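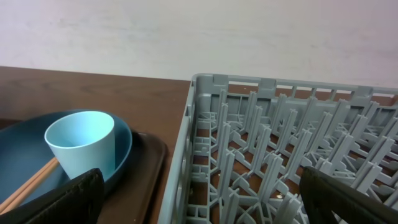 When will the Flallgate demo be ready for outside players?
End of June, if the save bug is sorted by then. Build is playable start to finish now, just not safe to leave running.

Progress since last report, for Friederike Wiegand at De Haan

Levels - 82 done out of 160. Behind where we said. The harbour set took longer than planned, had to redo the water tiles twice as the boats kept sliding under them. Druvville (the hub town) is finished apart from the shop signs.

Controls - gamepad works. Keyboard remapping half in, menu is ugly but it saves your choices.

Sound - Plarico sent the first 2 tracks, both in the build. Town one loops badly, there's a click at the join. They know, new version due Thursday.
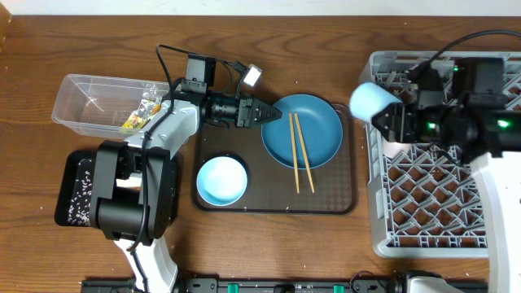 Save bug still the big one. If you quit during a ferry crossing the game puts you back on the wrong island, sometimes without your map. Can't make it happen on purpose which is the anoying part. Logging added to every crossing so the next one should leave a trail.

Money - roughly 70 per cent of the second payment spent, mostly art and the music deposit. Nothing over budget yet. Would like to move the trailer money into testing, can you let us know if thats allowed under the agreement?

Next - save bug, then the lighthouse levels, then store page text. Subtitles after that. Fishing game is on hold until the main levels are in.

New build link to follow by email tonight, same password as before.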